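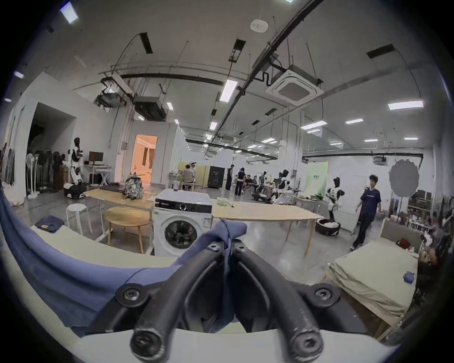
データ収集オペレーター募集(手持ちグリッパーによる家事動作の記録)

株式会社リナウ(Linau)では、家事動作の学習用データを集めるオペレーターを募集しています。手持ちグリッパーを使い、衣類をつまむ、運ぶ、たたむ、洗濯機に出し入れするといった動作を繰り返し記録する仕事です。集めたデータは、当社の学習システム「Drukurley」の訓練に使用します。

今期の目標は衣類の取り扱いだけで3000件です。現在363件まで収録が済んでおり、7月から人数を増やして進めます。

仕事内容
・指示書に沿った動作の収録(1件あたり数十秒から数分)
・収録前の衣類や小物の配置替え
・収録後の映像確認と、失敗した回への印付け
・作業台、洗濯機まわりの片付け

収録に使う衣類はジーンズやシャツなど普段着が中心です。同じ服でも置き方を毎回変えていただきます。つかみ損ねた場合はその場でやり直さず、印を付けて次の回に進んでください。失敗した回もデータとして保存します。

勤務場所
カーナムステッド(Carnamstead)収録室
生活空間を模した区画と事務机が同じ部屋にあります。ヒューマノイドの担当チームも同室で作業しています。ロボットの操作は今回の募集の業務に含まれません。

勤務時間
9時から18時のうち、1日4時間以上。休憩は法定どおり。
午前のみ、午後のみの勤務も可能です。週3日以上入れる方を優先します。

募集人数
11名

応募条件
・18歳以上の方
・立ち仕事と、腕を上げたままの作業に支障のない方
・日本語の指示書を読んで作業できる方
経験、学歴は問いません。左利きの方の応募も歓迎します。グリッパーは左右どちらの手でも使えます。

待遇
時給制(金額は面談時に書面で提示します)、交通費支給、初日の研修も有給です。研修では練習用の課題を9種類行い、収録の手順を覚えていただきます。

服装と持ち物
動きやすい服装でお越しください。指輪、腕時計は収録中は外していただきます。荷物は室内に置けますが、貴重品はロッカーをご利用ください。

映像の取り扱い
収録映像には、オペレーター本人の手元のほか、室内にいる人が映ることがあります。勤務開始前に同意書をお渡ししますので、内容を確認のうえ署名をお願いします。映像は社内の学習と評価に使用し、共同研究先のバルドゥルスドッティル研究室(Baldursdóttir Lab)に渡す分は顔をぼかす処理をします。

応募方法
当社ウェブサイトの応募フォームから、希望する曜日と時間帯、勤務を始められる時期を記入して送信してください。履歴書は面談当日にお持ちください。面談は収録室で行い、30分程度です。希望される方には、その場でグリッパーを試していただけます。

応募者多数の場合は、定員に達した時点で受付を終了します。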